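4.2 Compensation and the protection zone in Priltomia

The dispute in Priltomia began when the district extended the protection zone of the well field to the lower terraces, where 80 households cultivate land under customary title. Before the extension, the zone covered only the pumping station and the road which leads to it. After the extension, the households were allowed to stay, but they could no longer keep pigs, dig pits or use fertilizer bought from outside. The rule was announced in January at a meeting in Flalitz, and many of the landowners say they heard of it only when the first signs were placed along the path.

We interviewed landowners in 4 hamlets and we read the letters which the district office received in the first year. The file contains 1186 pages, of which a large part are copies of the same petition with different signatures. The petition does not reject the protection of the groundwater. It asks for a yearly payment in place of the single payment offered, and it asks that waste from the households inside the zone be collected by the district, as burning and burying are now both forbidden. This second request received very little attention in the official answers. We return to the question of packaging waste in Section 5.

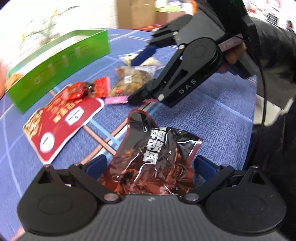 Figure 6. Crumpled snack bag with a torn top, held in a gripper.

Liliana De Luca objected, when we presented an early version of these results in Flalitz, that we gave too much weight to the question of waste and too little to the question of who signs for the land. In her opinion the payment failed for a simple reason: the district paid the person whose name was in the register, and in many families this person had moved to the coast long ago. "You can collect every bag in the valley," she told us, "and the brothers will still not speak to each other."

We accept a part of this criticism. In the hamlet of Pagano the register was last corrected before the present generation took over the fields, and the single payment went in several cases to a relative who does not live there. Yaa Osei, who cultivates two plots near the upper well, received nothing and continued to plant as before. She explained that she respects the water but did not agree to any paper. Horacio Carrasco, from the district office, considers such cases to be private matters of the family. The law itself is silent on this point.

However, the register alone cannot explain the refusals. Among the households which received the full payment, some also stayed on the forbidden strip, and their reasons were mostly practical. The replacement land is steep, and the walk from the houses takes almost 80 minutes. The water tariff was also mentioned often. Families who gave up land for the wells pay the same connection fee of 500 as the families in the town, and they find this hard to accept.

The next section compares these answers with the minutes of the water board.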